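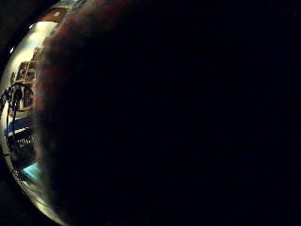

Does bicarb and vinegar really clear a drain?

I doubt it. The fizz looks busy, but mix the two and you are left with slightly salty water. Renata Valdebenito swears by it, then follows it with a full kettle, and I suspect the kettle does the work.

I tried it on our slow kitchen sink for 20 minutes, as the websites say. No change. Taking the trap off took roughly as long and brought out a plug of grease and rice.

Put a bucket underneath first. Undo both nuts by hand, scrub the trap with an old bottle brush, check the washers and do the nuts up finger tight.

Plondness drain sticks? I used 2 packets and the sink smelt of lemons. It still drained slowly.

Wipe greasy pans with kitchen paper before washing up. Dull advice, but I haven't had the trap off again yet.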